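Home | News | Local | Food | Tech | Contact

Teaching a robot to build a burger, one bun at a time

September | By Genalyn Belmonte

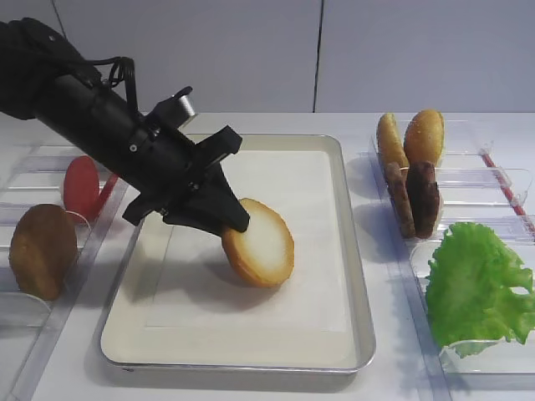
So how do you show a robot a new job? You drive it through the job yourself, over and over, while the computer records every move, and then you let it practice from the recordings.

I got to hear all about it at Dagdag, the small workshop that's been at this since spring, and I came away with a sore wrist and a big appetite. Amado Ocampo runs the remote control sessions there. He sits with a pair of handles (they look like something off an old exercise bike), squeezes the right one, and the gripper squeezes too. Their goal for this round is 500 good runs of the same burger. When I visited they had 387, and Amado could tell me which ones he wasn't proud of!

Bread is the tricky part, he says. With the round slice on the tray, you come in from above with two fingers and get one of them against the edge, and it's so easy to push too hard. The patties and sesame buns stand upright in clear racks, so at least you can come at those from the top. Lettuce gets its own groans. I asked Lovely Dumlao, who checks the recordings, what makes a bad one, and she said mostly hesitation. If the driver dithers over the tray, the robot learns to dither over the tray, and then you've got a very slow lunch.

They let me have a go, of course. I took 5 minutes to move a single bun, and Lovely very kindly marked my run "do not use." Amado does a whole burger in less time than that, chatting the entire way.

The plan is to move on to a second sandwich once the burger set is full, and Amado is pushing for something with pickles. Lovely isn't so sure about the pickles. Dagdag is also looking for a couple more people to drive in the evenings, no experience needed, and they'll train you on the handles first. I may sign up, if they'll have me back.

Contact the newsroom | Copyright Bratine Local News | Back to top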